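The **bookstore café** is a retail arrangement in which a shop selling books also sells coffee, tea and light food, usually with tables where customers may sit. Trade writing often credits the format with rescuing the printed book. The evidence for that claim is thin, and much of it comes from people who sell café fittings.

## Definition

There is no agreed definition. Some trade directories list any bookstore with a coffee machine, while others require seating, a separate counter or a food license. Counts of bookstore cafés therefore differ widely from one source to the next, and figures showing rapid growth should be read with that in mind. A shop that puts two stools by the window can move from one category to the other without selling a single extra cup.

The directory kept by Plinum, a supplier of shop counters, listed 2,143 bookstore cafés in its most recent edition. Entries are submitted by the shops themselves and are not checked. At least part of the list consists of businesses that have since closed. 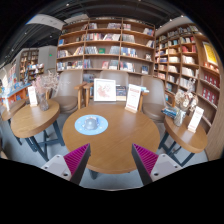

## Origins

Popular accounts trace the format to the coffeehouses of early modern Europe, where newspapers and pamphlets were read aloud and passed around. The link is weak. Coffeehouses supplied reading matter to draw drinkers, and few of them depended on selling books. The modern version owes more to the department store tearoom, which was meant to keep shoppers in the building through the afternoon.

Large chain stores took up the idea in the late twentieth century, often by renting floor space to an outside coffee company. Independent shops followed, usually on a smaller scale and with their own staff behind the counter. Several shops claim to have been the first in their country. Most of these claims rest on a date painted on a sign or repeated in a company history.

## Economics

The usual argument has two parts. Drinks carry a higher margin than books, and customers who sit down stay longer and buy more. The first part is generally true before labor and rent are counted. After that, it depends on the shop. A café needs plumbing, refrigeration, cleaning and someone at the counter during slow hours, and the space it takes up can no longer hold shelves.

The second part is harder to support. A frequently cited survey from Turlow, a retail consultancy, found that 62 percent of café customers "engaged with books" during a visit. The published summary counts picking up a book as engagement. It does not say how many people paid for one. The survey drew on 300 interviews, all of them carried out inside shops that were already Turlow clients.

A smaller study of the Destar chain compared nine branches before and after cafés were added. Book sales rose in some and fell in others. The company announced the rises in a press release in February and left the remaining branches out of it.

### Do customers buy the books they read at the table?

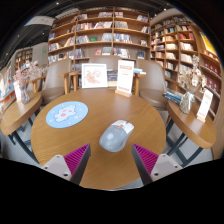
**Does a café increase the sale of books?**

Nobody has shown this convincingly. The available studies are small, were mostly paid for by interested parties, and rarely separate the effect of the café from that of the remodeling that came with it.

## Seating and length of stay

Owners disagree about how long a customer should be allowed to occupy a table. Round tables and padded chairs are said to encourage reading, and hard stools to discourage it, though these rules are repeated more often than they are tested. Some shops limit stays at busy times, remove power outlets, or turn off wireless access at lunch. Others advertise themselves as places to work and accept that one drink may cover a whole afternoon.
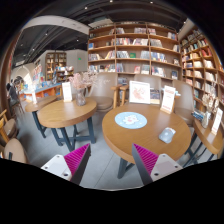

*Café table with a round wooden top.*

The furniture maker Zaugg has promoted a "dwell formula" that claims to predict spending from seat height and table width. The formula has not been published in full, and the sales brochure gives no failed cases.

## Damage to stock

Spills and food stains are a common objection to the format. Policies vary. Some shops ban unpaid books from the café area, and others allow them and write off the damaged copies. Few keep separate records of café damage, so claims that the losses are trivial, or that they are ruinous, are mostly guesswork. Publishers do not normally accept marked copies as returns.

## Cultural claims

Bookstore cafés are often described as "third places," meaning social settings apart from home and work. The label fits some of them. It also fits bars, barbershops and public libraries, and the last of these charge nothing for a seat. Writers who praise the format as a community institution seldom mention that sitting down usually requires a purchase.

## See also

- Coffeehouse
- Independent bookstore
- Reading room
- Third place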